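Packing one pot for a cabin with a two-burner stove

Going to a rental near Ternora in April. The listing says "basic kitchen," a phrase I have learned to fear. Is one small steel pot enough for 2 people, or am I planning a very sad week?

**biltomon_camper**

Enough for oatmeal, soup and regret. Mine has wire handles and packs small – bring a towel to grab them with. 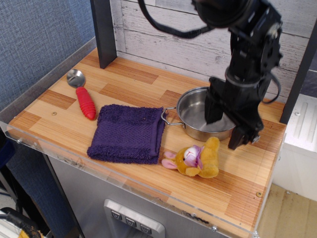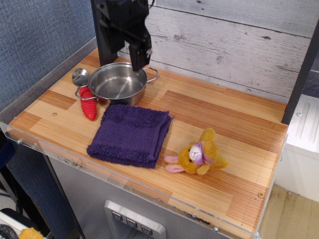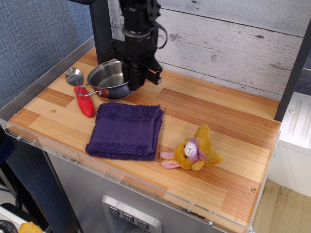
### magesa1977

Depends how hungry you are. At 3,193 feet, pasta takes longer, so bring lids and patience.

### Tuta

just eat out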